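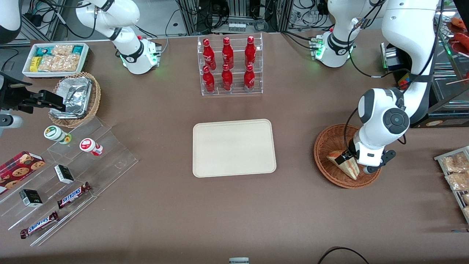
Lunch orders, the slow way

If you stopped by the Wiltby room in August you probably heard me muttering "left, left, no, my other left." I've been learning to drive the two-armed setup by remote control, and Seo-ah Shim asked me to write something up for everyone who keeps asking how it's going. So, how is it going? Pretty well! My shoulders hurt.

The task we're teaching is called Lesten (Nam-gil names them all, don't ask me) and it's a snack counter job. Somebody orders, and the arms put the order together on a tray: a sandwich from the basket, a Coke from the rack, maybe a Snickers. I hold a controller in each hand and the arms do what my hands do, and every run gets saved so the robot can learn from it later. A run counts if the whole order ends up on the tray and nothing gets knocked over. That second part is where I lose most of mine.

Sandwiches first, because people always ask. The wrapped wedges look easy and they are not. Plastic wrap is slippery, and if you squeeze like you would with your own fingers you end up with a very flat lunch. Han-gyeol Bae showed me how to come down over the wedge and close slowly, then wait a beat before lifting. The waiting felt silly for a whole afternoon. Now I do it at home with the remote for the TV.

Bottles are my favorite (they stand up, they're all the same shape, bless them). The candy bars on the clear steps are my least favorite, especially when one is lying at an angle and I have to twist my wrist into a position my yoga teacher would have opinions about. Bok-nam Chae is much better at those than I am. She did 21 good runs in one morning and then went and had a bagel like it was nothing.

One thing I didn't expect was how much the idle arm matters. When I'm busy with one hand I forget the other, and it drifts. Hae-won Han watched a batch of my early runs and said the left one looked like it was trying to hail a cab. Those got tossed, fair enough. These days I park the spare hand before I reach for anything.

We're at 3124 saved runs between all the drivers, and Nam-gil Na wants more with the baskets moved and the snacks shuffled around, so the next couple of weeks will be mostly that. If you'd like to try a turn, sessions run 2 to 4 in the afternoon and Seo-ah has the sign-up sheet. Wear comfy shoes, and please don't eat the props. I have already been spoken to about the crackers.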